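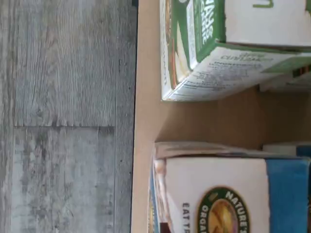 News release: Gajdoš picks its grocery gripper after a month of cereal, oatmeal and granola

For release in September

Well, we've finally made our minds up! After a month of picking things off shelves (and, I'll admit, putting quite a lot of them back by hand), I'm very pleased to announce that Gajdoš will be fitting the Zillico parallel gripper to its first shelf-picking arms for small food shops. The runner-up, the Kudemik, did some things better and I'll get to those, as I promised both makers I'd be fair.

I'm Purificación Pacheco and I look after product trials here. Most of our releases get written by somebody else and then passed round until all the good bits have gone, so this time I asked if I could just write the thing myself.

What we wanted to find out was simple enough. Could one gripper, with one set of fingers, manage an ordinary breakfast aisle? Boxes are fine when they're new and square. They're less fine once the corners have gone soft, or a top flap has been crumpled so the box is no longer the height the software thinks it is. Then you get stand-up pouches, which are wide at the bottom, thin at the top and full of lumps, and a finger that's perfectly happy on cardboard can make a right mess of a bag of granola.

So we put up a shelving unit, filled it with real shopping and set each gripper the same 272 picks. Damián Gaete drew up the list and would not let me change it, even when I asked nicely. Every pick had to start from the arm's rest position, close on the named item, lift it clear and hold it for 2 seconds. If it slipped, tipped its neighbour or squashed the pack enough that you'd leave it for the next customer, it went down as a miss.

The Zillico got 241 of them and the Kudemik 229. That's closer than I expected, and if you look only at the pouches the Kudemik was ahead, with softer pads that seem to settle round the contents before they squeeze. Callum MacLeish, who ran most of the pouch picks, still thinks we've chosen the wrong one and has asked me to say so in print. There you are, Callum. 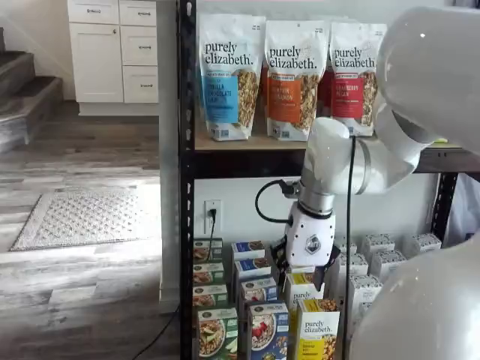 Where the Zillico pulled away was on boxes in tight columns. The fingers are narrow, and they could get down either side of a carton with its neighbours nearly touching, where the Kudemik's pads kept nudging the next box along. We tried coming in from above, from the front and at an angle, and from above won by miles on the lower level, provided the arm had the room to bend under the shelf over it. Getting that bend right took longer than anything else in the trial! Uriel Montecinos rewrote the approach path more times than he'd like me to mention, and the version we ended up with swings out wide, drops, and then tucks back in. It looks a bit fussy but it stopped us catching the upper shelf.

We also swapped controllers halfway through, from our own to the Drarkano, and ran 30 of the picks again on each gripper to see if it mattered. It did, a little. The Drarkano closes the fingers more gently at the very end of the stroke, and two of the oatmeal picks that had been marking the card came up clean. We haven't decided yet whether that's worth the extra money on every arm, so please don't read this as an announcement about controllers. Sales have asked me to be very clear on that point.

Cables were a nuisance from start to finish. A coiled lead at the wrist is lovely until the wrist turns over, and a long straight one will find something to brush against if you give it half a chance. The first shop arms will have the cable clipped along the links, with a shorter loop at the gripper end. Hipólito Farías in our workshop has made up a clip we're all rather fond of, and he'll be sending the drawing to anyone who buys an arm, so spares can be printed locally.

I asked Hipólito for a proper quote for this release and he gave me this: "The gripper is fine. I'd like thinner fingers and a tougher cable, and I'd like people to stop overtightening my clips." He was asked if he wanted to add anything and he didn't.

What happens next? We've ordered enough Zillico grippers for the first batch of shop arms, and they'll go out with the standard black fingers, the same kind we tested. Softer finger pads for pouches will be offered as an extra, and we're talking to Kudemik about whether theirs could be made to fit, which would please Callum no end. After breakfast foods we're moving on to tins and jars, and then to anything in a net bag, which I'm dreading.

There's a set of trial notes too, with Damián's full pick list, the misses and what we think caused each of them, plus the finger settings we used for cartons and for pouches. It runs to roughly 200 pages, mostly tables, and it's free to anyone who asks. Shops thinking about an arm might prefer the short version, and I'm happy to talk that through on the phone, mornings being best.

Things we'd still like to hear about from other people trying grippers on groceries: how you deal with part-crushed boxes, whether anyone has had luck picking pouches by the top seal, and how often you're changing your finger pads. Ours were looking tired by the end of the month.

Press contact: Purificación Pacheco, Product Trials, Gajdoš. Requests for the trial notes should go to Damián Gaete at the same office. Questions about the cable clip to Hipólito Farías, please, and he does prefer email.

Ends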